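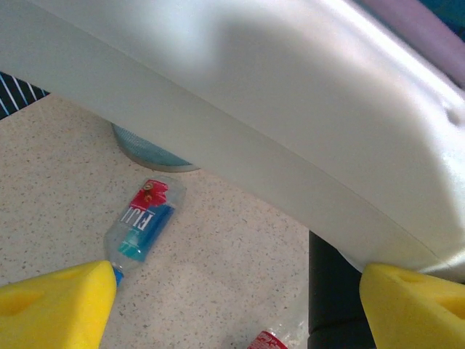 February, 7:40 a.m.

Going back over the set-piece numbers for the Grandberg match before the coaches come in. The claim going round since the last round of games is that we "fixed" corners over the winter break. I don't buy it yet. What we have is two goals from corners in two matches, and one of those was a Hestavska defender putting it into his own net. On video it looks fine because you watch the goal and skip the rest. The tagging is where I'd start doubting, same as with most smooth things: even a molded shell like the pale gray one, all curve and soft sheen, has a faint seam running along its lower face once you bother to look. Our corner file has a seam too, at the point where we changed the definition of "first contact" and didn't re-tag the older matches.

So, re-tagging. There are 672 set plays in the archive if you take every corner and every wide free kick, ours and theirs. I've redone 400 with the new definition. First contact now means the first player to touch the ball with intent to direct it. Deflections off a back or a shoulder don't count. Yes, "intent" is a judgment call. I tagged the same 12 clips twice, once before lunch and once after, and disagreed with myself on 2 of them. Both were near-post flicks in a crowd. Anyone quoting our first-contact rate to a decimal place should keep that in mind.

What the re-tagged part shows so far:

Near-post deliveries: we reach them a little more often than before the break. Small difference. Would not bet my lunch on it.

Far post: no change that I can see. The coaches think there is one. They may be remembering the Manalastas friendly, where the other side played their reserves and marked nobody.

Short corners: we lose the ball too often and then have to run fifty yards back. I wrote the same thing in the fall and I'll write it again here.

Defending: zonal with one extra on the near post looks OK, but we've mostly faced teams who hit it straight to that player. Multance won't. They drop it on the penalty spot and send runners late from the edge of the box, and our two men there tend to watch the ball. That worries me more than anything on the attacking side.

10:15 a.m. Talked it over with the bench. They want a slide saying corners are up. I said I'd give them a slide saying what we tagged, with the old definition and the new one next to each other. Not popular. We settled on one table and no arrows.

Also got asked about the tracking package again, the one that is supposed to score the "quality" of each delivery by itself. I asked how it treats wind and didn't get an answer, only a second demo. It gave a high score to a ball that went out behind the goal. Until someone shows me it beats a person with a notepad, I'm leaving it out of the report.

2:30 p.m. Training clips from this morning. Second ball drill was better — the edge-of-box pair finally turned and looked over their shoulders. Against our own kids, with no crowd and a whistle every minute, so take it for what it is.

To do:
Finish the rest of the re-tag, oldest matches first.
Have someone else tag the same 12 clips without seeing mine.
Pull every late run Multance made from the edge of the box, including the ones where the delivery was bad.
Ask why the Grandberg away file has no second half in it.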